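Ekitz Vase Notes
README for the records and the companion text files

Welcome, and thank you for opening the README first! Ekitz Vase Notes is a small collection of records on how long cut flowers last in ordinary homes, on ordinary tables, with ordinary tap water. It started as a notebook kept in a kitchen drawer and slowly grew into a spreadsheet, and then friends asked for copies, and then friends of friends, so it seemed kinder to everybody to put it in one place with the columns explained.

What you get

The main file is vases.csv. It holds 162 records, one row per bouquet, from the day the stems were first put in water to the day somebody decided they were past it. There is also notes.txt, where the longer remarks live (some of them are quite long, and I have left them that way), and flowers.txt, a list of the flower names we use and the spellings we settled on. If you only want the numbers you can ignore both text files, though you'd be missing the fun part.

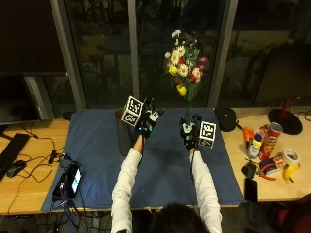

A bouquet in a narrow clear glass vase, with a dark gray container on the table.

The columns

id is a plain number and means nothing beyond the order in which rows were typed in.

flowers is the main kind in the bouquet, or "mixed" when no one kind stands out. Please read flowers.txt before sorting on this one, as carnations and pinks were kept apart until last May and are now together.

vase is narrow, wide, jug or other. We tried measuring necks for a while and gave up.

water_ml is how much water went in on the first day. The largest value is 700, from a big stoneware jug, and it is a real value and not a slip of the finger, so please don't clean it away.

changed is the number of times the water was changed. Topping up doesn't count. A good many people (me included) forget to write it down on busy days, so a blank cell means unknown and a zero means zero.

days is the number of full days until the bouquet was thrown out, composted or hung up to dry. If flowers were taken out one at a time, the day goes by the last stem that still looked worth keeping.

room is kitchen, hall, bedroom, porch or other.

How the records were made

Everyone who sends in rows follows the same short routine, and it hasn't changed much since the notebook days. Trim the ends on a slant, take off any leaves that would sit under the water line, fill the vase from the cold tap, and write down the first line of the record before doing anything else. Then go and live your life. The vase should stay in one room if it can, and if it moves, say so in the notes.
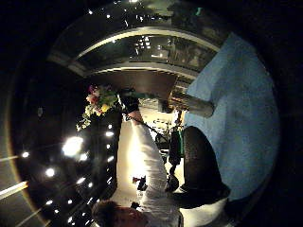
Mixed bouquets are the hardest to record well. The soft flowers droop days before the tough ones do, and trailing greenery can outlast everything else in the vase, which leaves you wondering what exactly you are timing. Our rule is that greenery alone doesn't keep a row open. Once the last blossom is gone, the row is closed, even if the leaves are still lovely and you go on keeping them on the windowsill for weeks, as I do.

Of all the rows, 139 have every column filled in. The rest are missing a water amount, a count of changes or both. I thought of splitting the file in two and decided against it, as the short rows are still perfectly good for looking at days by room.

Where the rows come from

Most were written down in Brodska, where the Monday market sells bunches tied with string. A smaller group comes from households in Storkero, and those tend to be garden flowers cut the same morning, so do be careful about comparing the two places head to head. The Gál label in the source column marks 6 rows copied from an older paper diary, lent to us and returned with thanks.

A word on upkeep

Vases for these records are washed with warm water and dish soap between bouquets, and the rim gets wiped down. Any soft cloth will do. Worn ones are fine for this, and they can go on working long after they've stopped looking presentable.
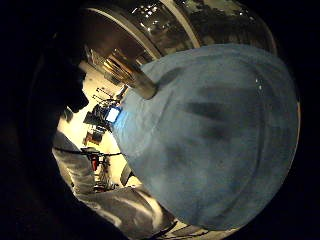
Pale blue cloth, with darker streaks across the middle.

Known problems

Roses are overrepresented after birthdays. Tulips are almost all from one household. Two different people have used "porch" to mean an open porch and a glassed-in one, and I am still sorting out which is which.

Using and sharing

You may copy, print and teach with these files freely, and a mention of Ekitz Vase Notes is appreciated. If you would like to send rows of your own, please use the same column names and save as plain CSV. Half-finished rows are welcome too; leave the blanks blank.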